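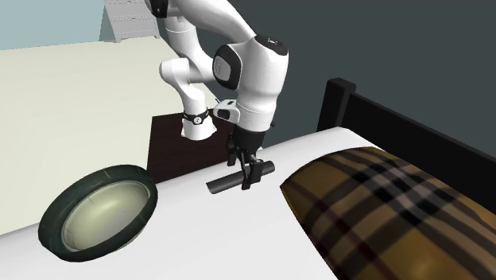 Is a simulator worth anything for a bedside fetch arm, or am I fooling myself?

Posted in Home Automation and Robotics, Barrientos Community Help

halfduplex

I'm trying to put together an arm that sits on a table beside a bed and picks up things that get dropped on the covers. Remote control, pill tube, flashlight, that kind of thing. It's for a relative who has trouble reaching across. I have access to a secondhand six-joint arm through the shared workshop I belong to (Sudasum, if anyone here is a member) and a Skonora two-finger gripper that I paid too much for.

Before the arm leaves the workshop I've been told by everybody to "do it in sim first." So I did. I built the bedroom in Bretis: white bed, black headboard, plaid pillow, the arm on a dark table on the far side of the bed, a dark grey rod lying on the mattress as the thing to grab. I threw in some furniture from the object library too. After a lot of fiddling I can get the gripper closed around the rod out over the near edge of the mattress, and out of my last batch of 772 tries the software counts nearly all of them as good.

I don't believe it. The mattress in there behaves like a countertop. The pillow has a lovely pattern and as far as I can tell it's a rock. The rod is a perfect cylinder that stays where it's put. My relative's bed has a quilt, a heating pad cord and a cat.

So what did I learn from those tries, if anything? The next thing the tutorial wants me to buy is the "soft materials" add-on for Bretis, and I'm not keen to keep feeding money to this if the answer is that you have to do it on a real bed anyway. Total so far is $2,875 with the arm deposit. I'd like to hear from people who have moved something from a simulator to a real room, and not from people who sell simulators.

Setup, in case it matters: arm speed limited to 60 mm per second, no camera on the wrist yet, rod position is typed in by hand.

3 replies, sorted by votes

torque_and_tea

You learned whether the arm can get there. That's worth having and it's about all you got.

Reach is geometry, and simulators are good at geometry. If your table height and the bed width in the model match the real ones, then you know the arm can stretch over the mattress to the near side without folding into itself or putting an elbow into the headboard. Check that you measured the real room, though. I once spent a month on a kitchen model where the counter was the default height from the library, and the real one was taller, and every path I had saved was garbage.

The grasp number I would throw away. A rigid rod on a rigid flat bed, with the position typed in, is the easiest case there is. On a real mattress the finger underneath pushes into the fabric, the surface dips, the rod rolls into the dip, and now it isn't where you said it was. With a quilt you will pick up quilt. I have a drawer of chewed finger pads from finding this out.

Don't buy the add-on. I had it on a trial. It makes the mattress look squishy and it runs so slowly that I went off and did the test for real while it was loading. You still have to guess how soft the bed is, and if you guess wrong you get a very confident wrong answer.

What I'd do with the money instead:

Get a cheap crib mattress or a slab of foam and put it on a bench at the workshop. Throw an old quilt over it. Put the arm at the same height and distance as in your model.

Drop the object by hand from a foot up. Don't place it. People don't place things they drop.

Write down what happened each time, including the ones where you "helped."

If it gets 8 in a row on the quilt I'd start to listen. I doubt it will without a camera.

Also, 60 mm per second sounds gentle, but slow doesn't mean weak. Find out what the arm does when it meets something it can't move. Lean a bag of rice against it and see if it stops. Do this before anyone lies down near it.

servo_skeptic

get a reacher grabber from the drugstore. i'm not trying to be rude but did anyone ask the relative

lintfilter

I'm less down on the simulator than the first reply, but only a bit. It was useful to me for finding bad arm poses, the ones where the wrist is fine and then some joint up above swings through the space where a person's head would be. Look at your model again with that in mind. Your arm comes over the bed from the far side, so anything heading for the near edge has to pass over whoever is lying there. I'd want to know what the upper links are doing over the pillow for the whole path, and the score won't tell you, as it only cares about the rod. Put a body-sized box on the bed and run the batch again. My guess is that your nice percentage drops a lot.

Moving the table to the near side might fix more than any add-on.

On the pillow, you can try loading it as a few smaller blocks with some give between them. It's ugly and it's free. I wouldn't trust it for grasping but it will at least move when something bumps it.

halfduplex

Thanks. I did ask, and the drugstore grabber is hanging on the headboard right now; it doesn't work for weak hands, so here we are. Skipping the add-on. I hadn't put a body in the model at all and I'm a little embarrassed about that. I'll do the box first and then see if Sudasum will let me bring in a mattress on Friday. They had opinions about the last thing I left on that bench.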